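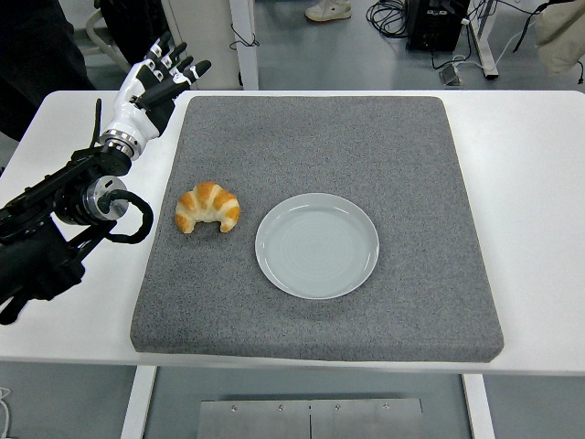 Does a croissant need a plate?

It needs one more than almost anything else we eat in the morning. A croissant sheds from the first touch, and the flakes go wherever the air takes them.

I know the case against. People at the Grultgate market eat theirs from a paper bag, standing up, and seem happy. At Vima, the cafe near my office, you get a napkin unless you ask for china. I ask. A small round plate with a raised rim keeps the crumbs in one spot, and you can press them up with a fingertip at the end. Those crumbs are part of what you paid for.

A thick mat under the plate is worth having too. It quiets the table, and a white tabletop looks better with some gray on it. My one complaint is cleaning. Butter gets into a soft mat, and mine has been washed 3 times since August. 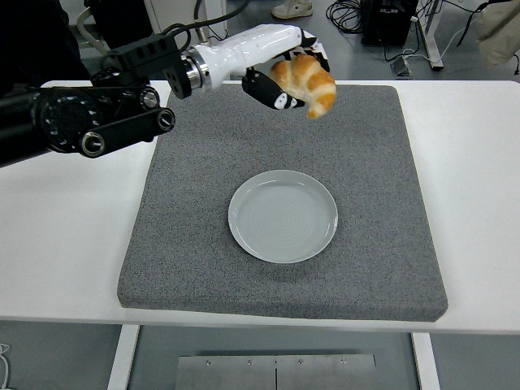 Keep it small

The plate should be small. A dinner plate makes a croissant look like something left over. Keep it plain as well, with pale glaze and no gold edge. Mine came from a box of odd pieces at Pawlak and has outlasted a full set. I would buy another tomorrow if they had one.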